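Two-arm cell drops grip force mid-lift, no fault logged
Posted 2/4/19 by plurisell_tech

Left hand closes on the rim of a black molded part, then force falls to zero. Happened on 6 of 296 picks. Controller log is clean.

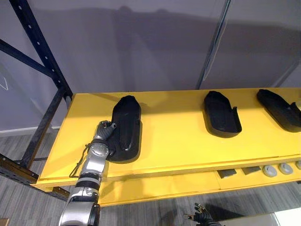 Replies

Carrasco
Check the cable at the wrist. A snagged loop can open the signal line for an instant.

bomholm_cell
Same fault in July. Lower the speed before two-arm holds
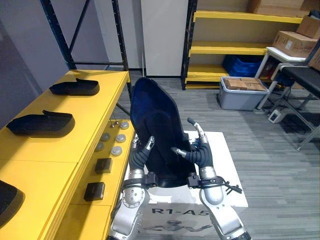

and set the force timeout to 400 ms so the dropout gets logged.

zumby
Reboot it.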